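The second life of the kitchen table

My grandmother's table in Kirport seated six, or eight if two of them didn't like their elbows. It weighed as much as a pony. When she died none of us wanted it, and all of us were offended that the others didn't want it either.

It went in the end to Unai Garrido, who has a workshop behind the old ferry office and takes in the furniture that families feel guilty about. He had 153 tables when I visited. He knows the figure because the insurers asked him, and he has been low about it ever since.

"People bring me a table and then they tell me about a dinner," he says. "I don't need the dinner. I need to know if it has worm."

Tables have had a hard time of it. We eat on sofas, over sinks, standing at the counter with the fridge door open. The table, if there is one, is where the post goes. Mine holds a sewing machine I am going to learn to use, a bag of screws and the instructions for a boiler we no longer own. Every December it is cleared in a panic, dressed in a cloth and asked to behave as though it had been a dining table all along.

Garrido thinks the trouble began with matching chairs. Once you could buy the set, he says, you had to look after the set, and a table you have to look after is a table you don't put a hot pan on. He sells his with the rings and scratches left in. A good scrubbed pine one from a Wirnow farmhouse was going for £512 when I was there, ink stains and all, and a smaller one with a wobble was £107. I asked if he would fix the wobble. He said he'd fold me a beer mat.

His own table, at home, is nothing special. It has a lamp on it, two newspapers and a plate of toast crusts. He and his wife eat there every night with the radio on and hardly speak, and he seems to think this is as good as marriage gets.

I drove back with the wobbly one in the boot, legs sticking out, a red sock tied to the longest. We have had supper at it four times. The boiler instructions have already moved in. 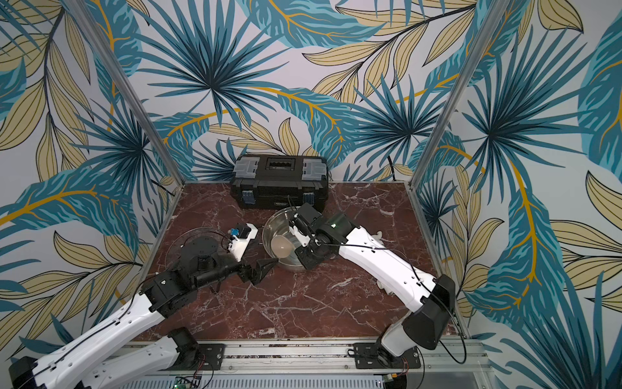

Red-brown marble pattern, leafy walls, and the toolbox at the back.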